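Still Waiting on the Robot Maid

20 October 2019
By our technology writer

Every January somebody promises a machine that will tidy the house. I've sat through enough demos to keep my own broom.

Meireles, a small firm in Berkville, says its two-finger gripper can clear a playroom floor. On a good day it puts away 35 things in 60 minutes. My neighbour's kid is faster, and works for biscuits.

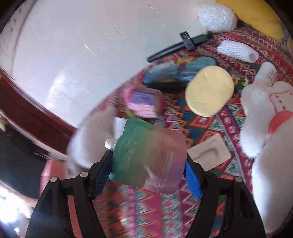
A squeeze pouch between the gripper's blue pads, with a plush toy and a sponge still on the blanket.

Soft stuff is the trouble. A pouch sags, a plush toy squashes, and a patterned blanket muddles the software. The firm logged 1515 tries at its Clondaswood flat and won't say how many failed. I asked 2 times.

Maybe it'll get there. I wouldn't give away the laundry hamper yet.

Related
Wavden's window washer, reviewed
Do you need a smart kettle?

Contact us | © 2019 | Back to top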